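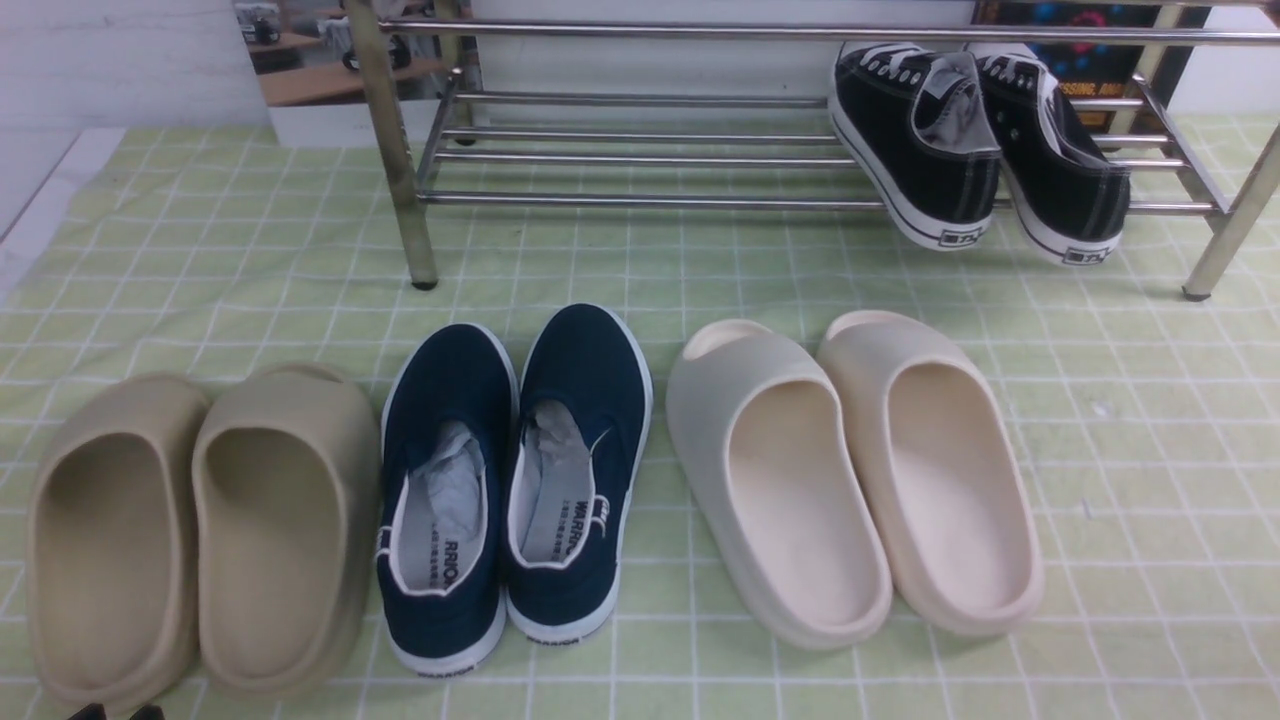
3. Who changes their mind, and when

I'll start with the bit of our data that surprised me most. We had asked people in two border towns, Larkthorpe and Covholm, how much they trusted the government on the other side of the river. We asked once before the water-sharing talks opened and once more in June, after the two delegations had shaken hands on live television. I went in expecting a small bump. What we got was a big one in Covholm and almost nothing in Larkthorpe, and I've spent a good part of the past year trying to work out why.

First, the sample. We set out to reach 1000 adults by phone and ended up with 753 who finished both rounds. The people we lost were mostly younger renters who had moved or changed numbers, so the second round leans a bit older than either town really is. I've weighted for age and housing (the weights are in the appendix), and the main pattern holds up either way. I'd still be careful with anything we say about people under 25.

3.1 Watching versus hearing about it

My first guess was television. If you sat through the handshake live, with the flags and the long walk across the bridge at Kaewkla, surely that would move you more than a headline the next morning? Well, a little. Live viewers did warm up more than everyone else, but they were also friendlier to the talks in the first round, before there was anything to watch. Once I compare people who started from the same place, most of the gap goes away. Figure 1 shows the change in trust by starting score, with live viewers and non-viewers drawn as separate lines, and you can see how close together they run.

Figure 1. Change in trust between rounds, by first-round score and viewing. Both towns, weighted.

3.2 Family across the river

The second guess did better. We asked whether people had relatives on the far bank and how often they spoke to them. Some 186 people said they talked to family over there at least once a month, and this group hardly budged between rounds. They already had an opinion — a fairly settled one — and a summit didn't tell them much they hadn't heard from a cousin. Larkthorpe has far more of these families than Covholm does, and that alone explains a good chunk of the difference between the towns.

It doesn't explain all of it. Larkthorpe also gets its news from the Trelivport stations, which covered the talks mainly as a story about farm prices. I don't have a clean way to separate the two. We did 17 follow-up interviews, and several people in Larkthorpe brought up the price of barley before they said a word about peace, so I take the news explanation seriously. Section 4 goes through those interviews in more detail.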